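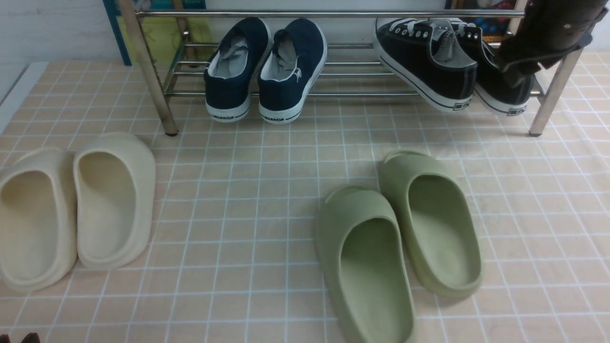 Friday, July 13, 2018
Coltness shared workshop – build log
Search this log Go

The shoe-tidying task remains the test case for the Puken arm. The shelf pose was taught again at a lower approach speed, and the gripper limit was set to 600 grams. The slides on the floor are to be handled first.

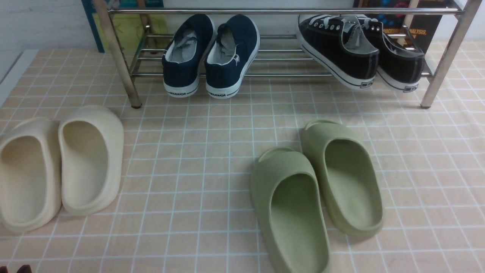
Dretance asks whether the tubing should be matte, as chrome rails upset the depth readings in February. The point is noted – a masking step will be tried before any tape is applied.
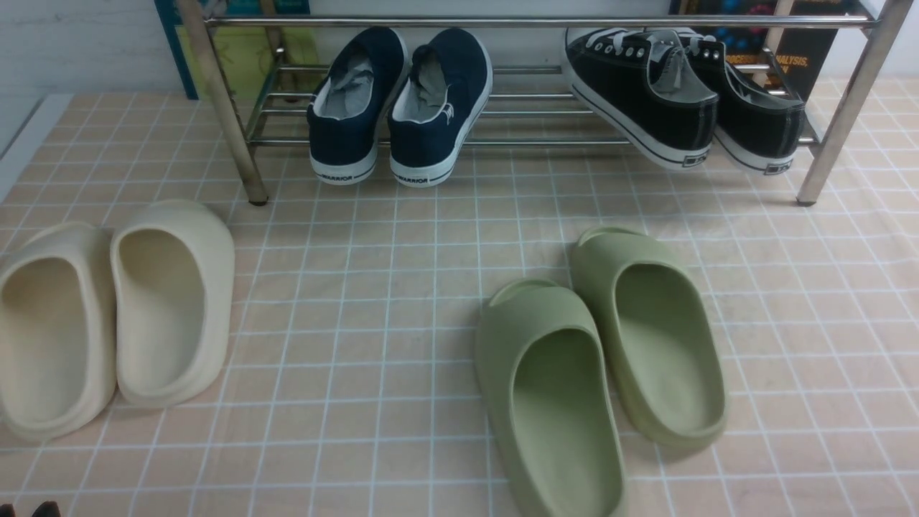
Grasp points for the foam slides will be set at the strap. The wrist cable is to be rerouted before the next session.

2 comments 8 shares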